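3장 싱크대 하부 정수 필터 설치

3.1 설치 전 확인
Ukovell 정수 필터는 냉수 배관에만 연결합니다. 본체 위로 필터를 빼낼 공간이 있는지 먼저 재어 보십시오. 볼이 두 개인 싱크대에서는 수전 바로 아래쪽 벽면에 브래킷을 다는 것이 호스가 가장 짧습니다.

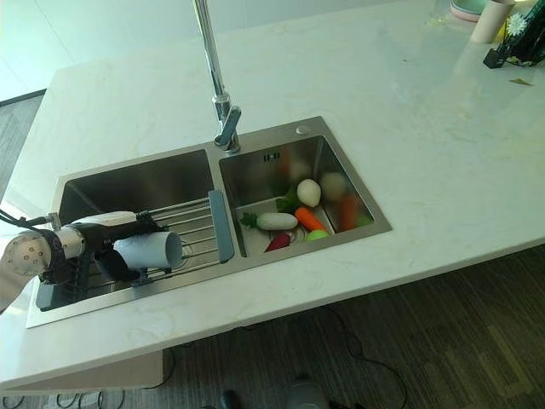

Drallthorpe 주방설비 기술지원팀

3.2 본체 연결
1. 냉수 앵글 밸브를 잠그고 수전을 열어 남은 압력을 뺍니다.
2. 브래킷을 나사 2개로 고정합니다.
3. 급수 호스를 IN 쪽에, 수전 호스를 OUT 쪽에 끼웁니다.
4. 호스를 가볍게 당겨 빠지지 않는지 확인합니다.
5. 밸브를 천천히 열고 5분 동안 물을 흘려보냅니다.

주의: 온수 배관에 연결하면 하우징이 변형될 수 있습니다.
참고: 처음 나오는 물이 검게 보이는 것은 탄소 가루 때문입니다. 맑아질 때까지 마시지 마십시오.

3.3 필터 교체
필터는 6개월마다 교체합니다. 사용량이 600리터를 넘으면 기간이 남아 있어도 교체하십시오. 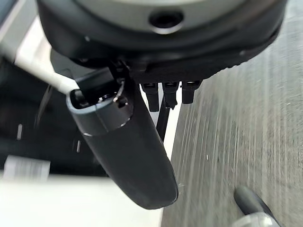

최종 수정일: 2018년 8월 1일

1. 밸브를 잠그고 본체 밑에 마른 수건을 깝니다.
2. 필터를 왼쪽으로 돌려 뺍니다.
3. 새 필터의 보호 캡을 벗기고 오른쪽으로 끝까지 돌려 끼웁니다.
4. 라벨에 교체 날짜를 적습니다.

연결부에서 물이 새면 밸브를 잠그고 O링이 제자리에 있는지 확인합니다. O링이 갈라졌으면 Rumier 규격 부품으로 바꾸십시오.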